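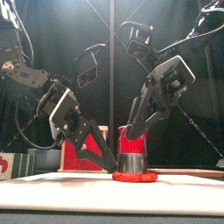

When a politician says "I did more than anyone before me," your first question should be: more of what? It sounds like a simple claim, the kind you could check in a minute. It usually isn't. Try it with something small. Two robot arms reach toward one red cup from opposite sides of a white table. Now suppose each arm has a fan club, and each club says its arm is "the better one." Better at what? Being faster? Being more careful? Costing less? Until the fans tell you what they mean, you can't call either club right or wrong. Grown-ups who argue about mayors and presidents get into this same muddle all the time.

What a fact-check is

A fact-check is a report that takes something a public person said and tries to find out if it's true. Newspapers do them, TV stations do them, and some websites do nothing else. At the end there is often a label, such as "true," "false," "mostly true" or "misleading."

The label is the part people remember. It is also the part you should trust the least until you have read the rest.

A story about a mayor

Let's say the town of Lutville has a new mayor. She stands on the steps of town hall and says, "I have fixed more potholes than the last mayor ever did!"

The Lutville paper looks it up. The town's road list says 278 potholes were filled this year. The last mayor's best year was 200. So the mayor wins, and the paper prints "TRUE" in big letters.

Over in Neltness, the next town, a TV station looks at the same claim. The station points out that the last mayor was in office for many years, and that his crews filled 3,000 potholes in all that time. The new mayor has only had one year. The screen says "FALSE."

Did one of them lie? No. Both used real numbers from the same list. The paper compared one year with one year. The station compared one year with a whole lot of years. The mayor said "ever," so the station has a point. But she hasn't had the same amount of time, so the paper has a point too.

I don't think either one should have used a one-word label. A fair report would have said, "She is ahead if you count by the year. She is behind if you count everything." That takes up more room, and it doesn't fit well across the bottom of a TV screen.

Facts and opinions

Some claims can be checked. "We filled 278 potholes" is one of those. You find the list and you look.

Other claims can't be checked the same way. "I care about roads more than he did" is an opinion. So is "I'm tough" or "My plan is fair." You can agree or disagree, and you can give good reasons, but there is no list at town hall with the answer on it.

Watch out when a checker puts "true" or "false" on an opinion. It happens more than it should. A checker who likes the mayor may be a little too kind, and one who can't stand her may be a little too hard. Checkers are people. They have favorites, even when they try not to.

Watch out for politicians here, too. Some of them mix the two kinds on purpose. They say one thing that is easy to prove, then slip an opinion in right behind it and hope you'll swallow both.

What gets left out

Here is another trick. The mayor of Jeltum brags that 19 new stop signs went up. That's true. What he doesn't say is that most of them replaced old signs that were taken down. The number is right, and you still get the wrong idea.

A good checker will tell you about the old signs. A lazy one will count to 19 and go home.

Questions to ask

What exactly did the person say? Find the real words. A short version on a screen may have dropped something important.

Is it a fact or an opinion?

What is being compared, and is it the same amount of time, or the same kind of thing?

Who is doing the checking, and do they show where the numbers came from? If the Wattimena News says "experts agree" and never says which experts, you are allowed to raise an eyebrow.

Does the label match the story under it? Sometimes the headline says "false" and the last paragraph says "well, partly."

You can ask these questions about people you like – in fact, start with them. It's easy to find mistakes in what the other side says. It's harder, and a lot less fun, to find them on your own.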